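Cable amnesty at Laryea community centre brings out the drawers of spare chargers
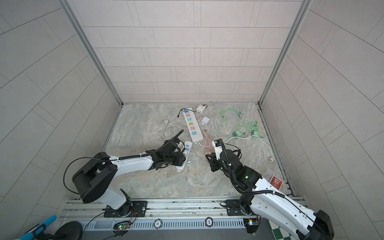
Chargers, cables and power strips spread out for sorting at the Laryea centre.

Residents of Huven have been asked to look in their kitchen drawers this month and bring the chargers they do not use any more to the Laryea community centre, where a sorting table is open every Wednesday in April.

The idea is simple. People bring old cables, adapters and power strips, and the organisers separate them into what can be used again and what must go to recycling. Everything that is kept gets a coloured label and a short test before it goes back on the shelf, where any household can take it free of charge.

"Most people cannot say which cable belongs to which device," said Matilde Cordeiro, who coordinates the program. "They keep all of them, to be safe - and then they buy a new one anyway."

White and green cables were among the items on the work surface, together with a long white power strip with sockets in several colours. Ms Cordeiro said that power strips are very welcome, but they take more time than chargers. Each one is checked for damage to the cord and the casing, and the sorters do not accept any with burn marks or a loose plug.

The program started in the neighbouring town of Irnitz, where 3,339 items were handed in during the first season. Nearly half of them were phone chargers. Zulkifli Jugah, an electrician who helped to set up the Irnitz table and now gives advice in Huven, recommends that people untie and unroll their cables at home before they come.

"A knot can hide a cut in the insulation," he said. "I prefer to see the whole length."

He also asks visitors to keep a charger together with its cable if they know that the two belong to each other. A piece of masking tape with the name of the device is enough.

Batteries, light bulbs and large appliances are not accepted at the table. These should go to the depot on Drodier Road as usual. Loose plugs without a cord can be left in the grey bin next to the entrance.

The sorting table is open from 2 p.m. until 6 p.m., and there is a limit of 14 items per household at each visit. No booking is necessary. Residents who cannot come in person may ask a neighbour to bring their bag, with a name and a phone number written on it.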